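3.2 Bench surfaces and reported cleaning habits

Surface type was recorded at the first visit, before the diary was handed over. Of the 142 households in the Hirkus sample, 100 had a laminate kitchen bench; the rest were stone, engineered stone, timber or a mix. Mixed benches were coded by whichever material the main cook said they prepped on most. This caused some arguments at the coding stage (Machala wanted a separate category, Cuadros did not) and in the end 19 households were coded twice and the two codings compared. No difference worth reporting.

Diaries ran the full month of February. Participants wrote down each wipe-down, what they used — dishcloth, sponge, paper towel, spray — and whether it came before or after cooking. Return rate was good in Pistodar, patchier in Lysenko where the school holidays got in the way. Late diaries were accepted if the household said they'd been filled in on the day. We had no way of checking this.
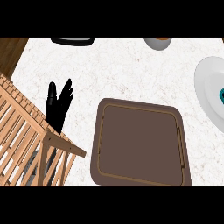 Timing of wipes was the strongest pattern. Most households wiped after the evening meal and hardly at all before it, whatever the bench was made of. Breakfast wipes were under-reported, we think: several people told Cuadros at pick-up that brushing toast crumbs into the sink "doesn't count". It was not counted. Future diaries should say plainly what a wipe is. The wording on the present form ("any cleaning of the bench") was too loose and also to easy to skip past when in a hurry.

Stone owners reported more product use per wipe than laminate owners. Two explanations, neither tested. One is worry about etching and staining, which came up over and over in the comments box. The other is that marks are simply harder to see on some finishes, so people go by routine and not by eye.

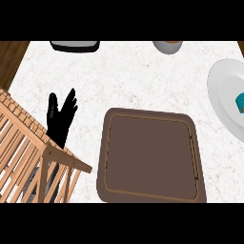

Figure 4. Pale marble countertop with faint veining.

Visibility of soiling was scored seperately by the two coders using the Jarkusier card, held flat on the bench under the household's normal lighting. Plain, dark surfaces scored highest for crumbs and flour, lowest for tea. Patterned pale surfaces were the awkward group. On a near-white top with thin, wandering veins of light brown and pinkish beige, as in Figure 4, a dried tea drip can pass for part of the stone, and agreement between coders dropped here more than anywhere else. Scores for this group were redone with a finger test added (run a clean fingertip along the bench, note any drag or grit) and the redone scores are the ones used in the analysis.

Swabs were taken from a fixed 100 cm² square beside the sink, after scoring, never before. Results in 3.3. Note the swab square was sometimes shifted toward the stove where a dish rack was in the way — shifts were logged, and shifted squares kept in the dataset.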